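Household and Retail Handling Study
Second Progress Report to the Cundcombe Fund
Submitted by the Warkau project office, 4 September 2019

1. Purpose of this report

This report covers the work completed since our first report in April. The Fund asked us to say plainly whether machines can yet carry out ordinary chores in the home and on the shop floor, and which of those chores deserve further support. We are in a position to answer for some of them. Others will have to wait for the final report.

2. Work completed

The handling programme, led by Feven Dinsa, has now recorded 2351 attempts across the agreed list of chores. Of these, 1584 met the standard set out in our original proposal, under which the item must be picked up, moved and set down in the right place without damage and without help from staff. Attempts in which a staff member stepped in are counted as failures, even where the item ended up where it belonged.

Results differ a great deal from chore to chore. Stacking boxed goods on an open shelf is close to what a shop would accept from a new employee. Clearing a table is slower, and the results depend heavily on how the items have been left. Folding clothing remains well short of useful, and Vaughn Ferreira has advised that it be reported separately so that it does not colour the overall figure.

3. Small and wrapped items

The Fund's reviewers asked for more attention to small goods of the type found at a shop counter or in a kitchen drawer. Gun-woo Bang has taken charge of this work. Items are laid singly on a flat white board and approached from above with a two-finger gripper. Foil wrapping is the hardest surface we have tried. It throws back reflections of whatever is nearby, and the software then has trouble judging where the item ends and the board begins. The folds also make the edges uneven, so a grip that suits one piece may not suit the next.

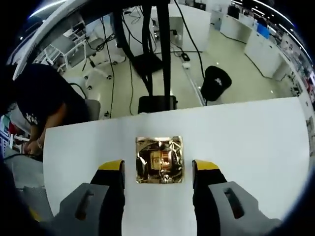
4. Software

The Kwon planning software was updated in June. The new version chooses its grip before the fingers begin to close and can abandon an attempt if the item shifts. Hae-won So reports fewer dropped items as a result, though each attempt takes longer. The Vuvby module, which estimates the size of an item, was delivered six weeks behind schedule and has not been fully tested on shiny goods.

5. Difficulties

Staff time remains the main limit on progress. Resetting items between attempts is still done by hand, and on busy days it takes up more time than the attempts themselves. We had also expected to begin work in a working shop by now. The agreement with the store is under review by its insurer — we expect an answer before the end of the year.

6. Spending

Spending is within the approved budget. Some 400 hours of staff time were moved from the shop placement to the small items work, with the Fund's written consent. No further transfer is requested.

7. Next period

Work on boxed goods will be wound down and the effort directed to small items and table clearing. Ju-won Ki will prepare a short paper on cost, comparing machine time with paid staff time for the chores that already meet the standard. Our present view is that shelf stacking could be offered for trial under supervision, and that no household chore on the list is ready to be left to a machine alone.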